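Assunto: Re: [lista-oficina] Latas para as lanternas de abril

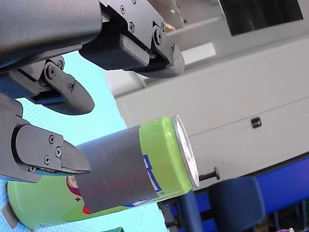 Queridos todos,

Desculpem a demora na resposta, que as festas cá em casa prolongaram-se mais do que a conta e só ontem consegui ler as mensagens com calma. Gostei muito da proposta da Margareta e fico mesmo contente por voltarmos às lanternas — as do ano passado ainda estão penduradas na varanda da minha sogra!

Margareta Preda escreveu a 7 de janeiro de 2022:
> Olá a todas e todos,
> Para as lanternas vamos precisar de cerca de 300 latas de
> bebida, de preferência sem amolgadelas. Alguém sabe se a
> fita adesiva cinzenta aguenta bem à volta da lata, ou se é
> melhor usar papel? E tiramos a tampa antes ou depois?
> Beijinhos, Margareta

Quanto à fita, eu voto na cinzenta, sem hesitar. Uma faixa larga a meio da lata, com ela deitada em cima da mesa, e já se tem onde riscar os cortes a lápis. Fica sempre uma ruga ou outra, mas isso não estraga nada, e nas latas verde-lima, com aqueles desenhos às cores, até gosto de ver o boneco a espreitar ao lado da faixa. Experimentei também a fita da Clemel, que é mais fininha e descola com o calor da vela, por isso não a aconselho.

A tampa, eu deixava-a ficar até ao fim. A lata segura-se muito melhor enquanto está inteira, sobretudo nas mãos dos mais pequenos, e depois um adulto trata dela com o abre-latas e passa uma lixa na borda.

Já tenho 200 latas lavadas na garagem, em sacos, e o meu cunhado prometeu trazer mais 2 sacos cheios quando vier buscar o escadote. Se alguém tiver arame fino, guarde-o, por favor, que o rolo da Van Hecke que comprámos da última vez acabou.

Um grande abraço e bom ano para todos — e digam-me a que horas vos dá jeito passar por cá,

Telma Carrasco

2 comentários · 0 partilhas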